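Home > Workshop > Interviews > Service and Repair

"The hand tells you first": keeping a two-armed robot in good order

Ottmar Dreßler looks after one machine at Minach, and he has done it since May. It has two arms, a head with a camera and a job that sounds easy: to handle coats and other long clothes at a rack. When we meet he is already at the end of his morning check.

"I begin always with the fingers," he says. "The arm is strong and it forgives a lot. The fingers do not forgive." He opens and closes each hand four times, slowly, and listens. If one finger comes late, he stops and looks at the tendon before he does anything else. The list he works from was written by a colleague at Erkel and has 46 points. He admits that he knows most of them by heart, but he still ticks the paper.

The practice room is small, and the rack is moved often. Each time, the rail height must be measured again and typed in. "With 3 millimetres wrong, the hand still closes. With 9 it pushes the hanger along the rail, and then I have to explain this to Layug, who make the software."
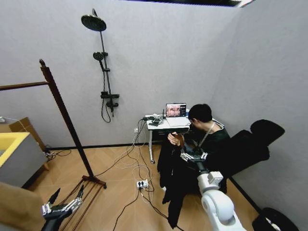
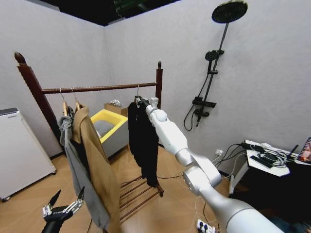

Work with a black garment in the practice room. In the second picture the gripper is at the hanger.

Dark cloth is the hardest for him. A black coat has few edges that the camera can find, so he sets the lamp level before the grip force, never after. The force itself he keeps low. "People want to turn it up. I understand this. But then the finger joints become warm and you change them in autumn instead of next spring."

What breaks most often? He thinks for a moment. Cables, he says, and mostly at the wrist. He now leaves a loop there, a little longer than the Bulix manual asks for, and fixes it with soft tape – no cable ties, because they cut. A wrist cable takes him up to 4 hours to replace, and after this the arm must be calibrated again from zero.

I ask if he trusts the machine by now. "I trust the log," he says, and goes to print it.

Filed under: Robots, Maintenance, People at work

Contact | Copyright | Back to top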